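Displacement of Weltcombe

The displacement of Weltcombe was the movement of most of the civilian population out of the river town of Weltcombe during the border conflict between the upland militias and the provincial army. It began in April, when shelling reached the residential streets east of the rail yard, and continued in stages for 11 weeks. Most of those who left went on foot along the Drostwood road.

Background

Weltcombe had grown up around a ferry landing and later a cannery. Before the conflict it was divided into four wards, of which Halász, on the low ground beside the river, was the poorest and most crowded. Families there commonly shared a single courtyard among several households. When the bridge at Cavex was closed to civilian traffic, Halász lost its only direct route to the district hospital, and food prices in the ward market rose sharply.

Departure

The first families left before dawn, after a night in which shells struck the cannery and two adjoining streets. No general order to evacuate had been given. Word passed between courtyards, and many residents departed without papers, medicine or winter clothing. Elderly people were moved on handcarts and, in several cases, on doors taken from their hinges. A second and larger departure followed when the water station stopped working.

The parish register kept at Drostwood records 291 arrivals on the first day. It lists heads of household by name but gives only a number for children, a practice that later made it difficult to trace those who had been separated from their parents on the road.

Conditions in shelter

The displaced were housed in the Drostwood secondary school, a grain store and a row of unfinished apartments. The school had been built for 500 pupils and held far more people than that by early summer. Classrooms were divided with blankets, and cooking was done in the yard. Outbreaks of fever were reported in May and again in June.

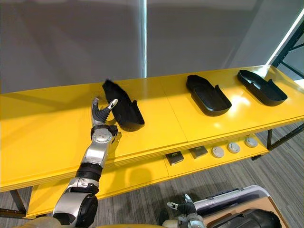 The schoolteacher Shih-chieh Tsao, who had lived in Halász, organized lessons in the corridor and kept a notebook of statements from residents. The notebook contains 74 accounts, most of them a page or less in length. It remains the principal source for the early days of the displacement, although it says little about families who went north to Cavex.

Return

Residents began to go back after the ceasefire, at first during daylight hours only. Large parts of Halász were uninhabitable, and the lower streets were not rebuilt. Claims for lost property were heard at Cavex, where the lack of written deeds led to long delays. Many former residents of the ward settled permanently in Drostwood, in the apartments first used as shelter.

See also

Cavex bridge closure
Drostwood parish register
Halász ward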